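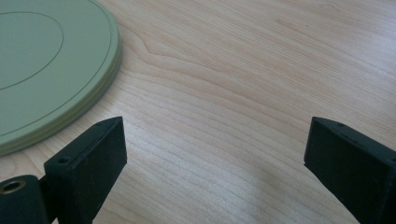
Projects > Ladwood Lab > Student Reports

Search this site Go

Collecting Grasp Examples with a Hand-Held Gripper
Miroslava Karpenko, Yevdokiia Maksymiv
Feb 22, 2021

3. Data collection

We recorded 400 examples on a wood-grain tabletop. The target was a round green object with two thin concentric lines on top. Each operator worked in blocks of 18 examples and moved the target between blocks. Examples with a missing start or end marker were deleted; 44 were lost this way.
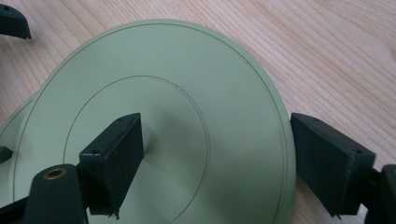 Figure 2. Gripper fingers at the green disc, wrist view.

The first 100 examples were kept apart for testing. Training used the remainder. Start positions were not logged in December, so that part of the set cannot be sorted by approach angle.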